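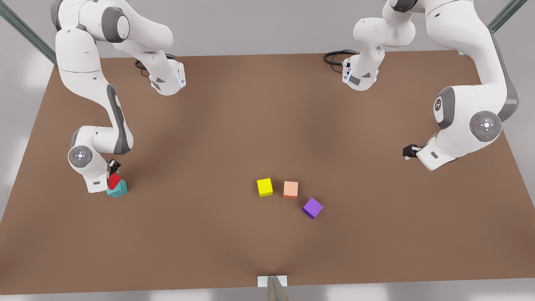

Visit report: manipulation lab, Birkau
Monday, September 23, 2024

The Birkau lab opened its simulation room to outside visitors for the afternoon. Our interest was the stacking study, which tests whether a two-arm control policy trained only in simulation can be corrected with a small amount of extra data.

The task is cube stacking on a flat table. Cube positions and rotations are drawn at random at the start of each episode. The base policy was trained on 4,000 simulated episodes. The group then collected 292 correction episodes, in which an operator takes over just before a failed placement and finishes it by hand. Each takeover is stored with the 10 seconds that precede it.

Most failures happen at release. A cube that reaches the stack tilted tends to slide when the fingers open, and the base policy opens them anyway. After retraining on the corrections, the policy holds the cube longer and levels it first. The staff put the drop in failed releases at 30 percent. They had no figure yet for episodes in which both arms work on one stack.

We asked about contact modeling. Friction values are fixed within an episode and varied between episodes. The range was set by hand in August and has not been checked against measured values. In our view this is the weak point of the result.

A second site, Staltolau, will repeat the runs on hardware. The software, Arboleda, logs both arms on one clock, so the data can be compared directly. Access to the logs has to be requested through the Groltow office.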